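6 min read

4.2 Keeping two arms out of each other's way

So this is the part of the system I fought with the longest. Our planner, Zikadora, started life as a single-arm thing, and when we moved to two arms I did the lazy version first: plan the left, freeze it, plan the right around it. It worked fine for pick and place. For cloth it was awful - one arm would sit there waiting while the other finished a move that should have been shared.

What we do now is sample both arms together in one joint space, but only inside the 200 ms window before a grasp. Outside that window they go back to being planned separately. Marianna Borkowska suggested the split on a Wednesday afternoon and I argued against it for most of a week (she was right!). Across 3729 planning calls logged in November, 798 fell inside the window, and the joint planner returned a path for all but 2 of them.
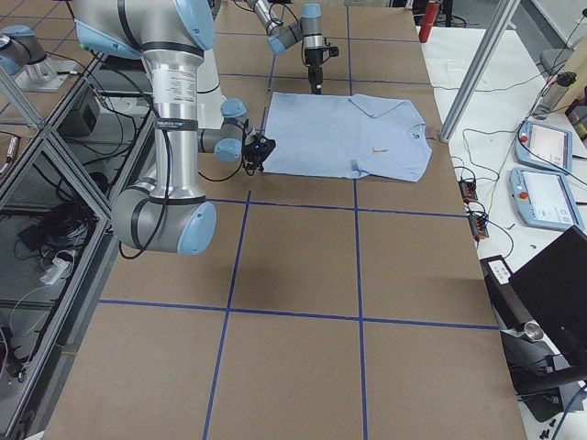

Figure 4. Two-arm workspace with a t-shirt laid flat on the taped grid.

Grasp points come from Emano, our perception module, and it hands the planner a garment outline plus a short ranked list of edge points. I wanted the ranking to know about reach, so each point gets a cost per arm before anything is planned. With the shirt lying as it is in Figure 4, neckline to the right, the left-hand gripper is already at the left edge of the cloth and the other one is just past the far edge, so a cheap pairing is easy to find. The folded-up sleeve is trickier. Emano sees it as part of the outline, and we add a fixed penalty to any point that lands on a doubled layer. I'd love to learn that penalty someday, but for the runs reported in Section 5 it's a constant I set by hand.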